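Wäschelegen (auch Wäschefalten, Zusammenlegen) bezeichnet das Ordnen getrockneter Kleidungsstücke und Haushaltstextilien zu flachen Stapeln oder Rollen. Der Artikel behandelt vor allem das Legen von Hosen mit Gummizug auf dem Bett. Für Hemden, Bettwäsche und Handtücher siehe die jeweiligen Einträge.

Begriff
Legen, falten, zusammenlegen – im Alltag meist gleichbedeutend. In Wäschereien wird unterschieden: gefaltet wird mit Kniff, gelegt ohne. Regional auch »Wäsche machen«, dann aber samt Waschen und Aufhängen.

Ort und Unterlage
Im Privathaushalt selten ein eigener Legetisch. Üblich sind Esstisch, Bügelbrett, Sofa, Bett. Vorteil des Bettes: große Fläche, kein Umräumen, das Stück kann in voller Länge ausgebreitet werden. Nachteil: weiche Unterlage, Kanten lassen sich schlecht ausstreichen. Die Arbeitshöhe ist für viele Rücken zu niedrig. Gemusterte Laken erleichtern das Auffinden einfarbiger Teile, dunkle Socken auf dunkler Decke gehen dagegen leicht verloren.

Hosen mit Gummibund
Sonderfall unter den Hosen. Der gekräuselte Bund zieht sich zusammen und ist in Ruhe schmaler als die Hüftpartie darunter. Die Hose liegt deshalb nie ganz plan. Wer sie am Bund greift und ablegt, bekommt meist ein Knäuel mit schräg laufendem Bund, ein Bein halb unter dem anderen. Schwarze Ware erschwert die Sache zusätzlich: Nähte, Tascheneingriffe und Vorder- bzw. Rückseite sind schlecht zu unterscheiden. Als Orientierung dienen schräge Paspeltaschen – sie sitzen an der Vorderhose – sowie das Etikett hinten innen.
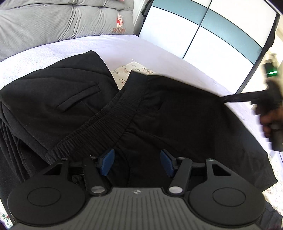 Nilmini Miah hält dem entgegen, das Etikett sei bei schwarzen Hosen die schlechteste Hilfe von allen, die meisten schneide man ohnehin heraus. Sie suche immer zuerst die Schrittnaht, von dort ergebe sich der Rest von selbst, auch bei schlechtem Licht. In der Anleitungsliteratur hat sich diese Reihenfolge bisher nicht durchgesetzt.

Ablauf
Verbreitet ist das Legen in vier Schritten:
Ausschütteln, am Bund gehalten. Beine fallen lassen.
Ablegen, Taschenbeutel nach innen schieben.
Ein Bein auf das andere schlagen, Schrittspitze einklappen. Bund nicht auseinanderziehen, er springt sowieso zurück.
Von unten nach oben dritteln, oder halbieren und nochmals halbieren.
Glattstreichen jeweils mit der flachen Hand vom Bund zum Saum. Bei weichen, fallenden Stoffen reicht einmal, zu langes Streichen verschiebt die Lagen gegeneinander.

Varianten
Rollen: vom Saum zum Bund, der Bund bleibt außen. Platzsparend im Koffer, im Schrank rutschen die Rollen gern auseinander. 
Stehend gelegt: auf Schubladenhöhe gefaltetes Päckchen, das hochkant eingestellt wird. Setzt eine halbwegs volle Schublade voraus. Weiche Hosen kippen sonst um.
Biltach-Falte: Bund nach innen geschlagen, Beine in die entstandene Tasche gesteckt. Hält auch beim Werfen. Bei dickem Gummibund wulstig, deshalb umstritten. Herkunft der Bezeichnung ungeklärt, ein Zusammenhang mit dem gleichnamigen Ort ist nicht belegt.
Hängen über den Bügelsteg: bei Gummibundhosen möglich, aber unüblich.

Hilfsmittel
Legebretter aus Kunststoff oder Pappe, mit klappbaren Flügeln. Das Modell »Paul« des Herstellers Clalier ist 41 cm breit und für Oberteile gedacht, wird aber auch für Hosen benutzt (Beine vorher halbieren). Für lange Beine zu kurz. Auf dem Bett sinkt das Brett ein, der Hersteller rät zu einer festen Unterlage.

Verbreitung und Gewohnheiten
Eine Haushaltsbefragung aus Flembridge, durchgeführt im August mit 911 Teilnehmenden, nennt das Bett als häufigsten Legeort vor Tisch und Sofa. Jogging- und Schlafhosen werden demnach oft gar nicht gelegt, sondern über einen Stuhl gehängt oder ungefaltet in die Schublade gesteckt. Gefragt wurde nur nach der eigenen Wäsche, Kinderkleidung blieb aussen vor. 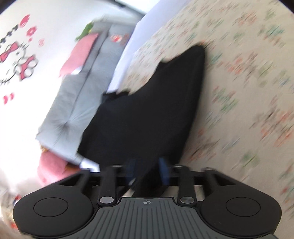 Schwarzes Kleidungsstück vor dem Legen, auf gemustertem Bettlaken

Häufige Fehler
Legen bei Restfeuchte: vor allem am Bund, wo der Stoff mehrlagig ist und langsamer trocknet. Muffiger Geruch nach wenigen Tagen. 
Zu hohe Stapel: die unteren Hosen bekommen Querfalten, die ohne Bügeln kaum rausgehen. 
Flusen: dunkle Stücke nehmen Fasern von Decken und Laken auf. Abhilfe durch eine glatte Unterlage oder Wenden auf links vor dem Ablegen.
Vergessene Taschen: Papiertaschentücher, die die Wäsche überstanden haben, verteilen sich spätesten beim Ausschütteln auf dem ganzen Bett.

Siehe auch
Bügeln, Gummizug, Legebrett, Paspeltasche, Wäschekorb

Stand: 6. Februar 2024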